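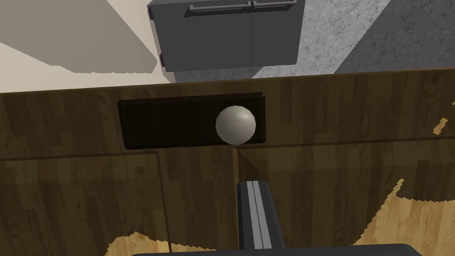

Dienstag, kurz nach acht, Gewerbegebiet Denen, und ich war natürlich wieder viel zu früh dran. Der Pförtner hat mich trotzdem reingelassen und mir sogar noch einen Kaffee hingestellt (sehr guter Kaffee, das muss man mal sagen!). Besucht habe ich die Firma Gruvside, die Küchen- und Wohnmöbel lagert, prüft und verschickt und seit dem Frühjahr ihre Greifer zuerst am Rechner üben lässt, bevor sie in der Halle auch nur eine Schublade anfassen dürfen.

Losgegangen ist es im Obergeschoss, im Simulationsraum. Ich hatte mir da sonst was vorgestellt, am Ende ist es ein Büro mit zwei Bildschirmen und einer sehr durstigen Zimmerpflanze. Auf dem einen lief gerade eine Übung: ein gerenderter dunkelbrauner Holzschrank, darin eine längliche Vertiefung, in der Vertiefung eine helle Kugel, und von unten ragt der graue Greiffinger ins Bild. Klingt nach Kinderspiel, aber die Kugel liegt ganz rechts am Ende, und da kommt man mit so einem Finger gar nicht so leicht hin, ohne am Rand hängen zu bleiben. Die Kollegin am Rechner meinte, von den 1267 Durchläufen der vorigen Woche habe sie sich rund 320 selber angeschaut. Früher stand sie unten an der Packstraße! Sie vermisst das Quatschen mit den anderen, ihren Rücken dagegen spürt sie abends kaum noch.

Danach runter in die Halle. Laut ist es da immer noch, und gearbeitet wird auch noch jede Menge von Hand, vor allem bei Glas und bei allem, was verkratzt zurückkommt. 70 Leute sind in der Schicht, und beim Rundgang habe ich ganz unterschiedliche Sachen gehört. Einer ist froh, dass er keine Schranktüren mehr im Akkord auf- und zumachen muss. Ein anderer hat mir ziemlich unverblümt erzählt, dass er jetzt ständig auf Meldungen am Tablet wartet und sich dabei vorkommt wie ein Babysitter. Die Umschulung heißt intern Tunetov, warum auch immer, und wer sie macht, bekommt die Stunden voll bezahlt. Das fand ich fair. Beim Thema Nachtschicht wurde es dann etwas stiller, da ist wohl noch nichts entschieden.

Mittags gab es Linseneintopf in der Kantine, und im September soll der nächste Besuchertag sein. Anmelden kann man sich vorne beim Empfang, und nehmt feste Schuhe mit, sonst bleibt ihr oben im Büro sitzen.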